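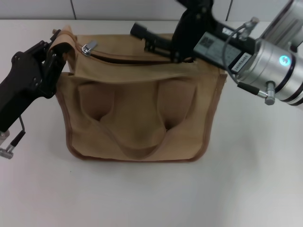 Canvas Tote, Zippered: Incoming Inspection
Pirnunbridge Returns Desk
Form 53, checked Jun 2, 2024
Item no. 2358

1. Outer canvas, front: PASS
Wrinkling around the strap. Lower half smoother. No action.

2. Edge piping, left, right and bottom: PASS
Darker brown than the body. Color difference is per spec.

3. Strap, front: PASS
Lies flat against the face in a U. Pull each anchor by hand, then recheck the stitching.

4. Top zipper: COMMENT
Bag received with mouth partly open. Run the zipper end to end 18 times. Record any tooth that skips.

5. Zipper pull: PASS
Silver metal. Check for burrs with a cotton swab.

6. Front flap below top edge: COMMENT
Droops forward and creases across the width. Keep it clear of the zipper when closing. Steam before repacking.

7. Shape: COMMENT
Front dented on both sides of the strap. Stuff with paper and leave overnight. Reject if the dents remain.

8. Interior: OPEN
Feel along all seams for pins and loose thread. Empty the corners.

Hold in bin 400 until item 8 is signed.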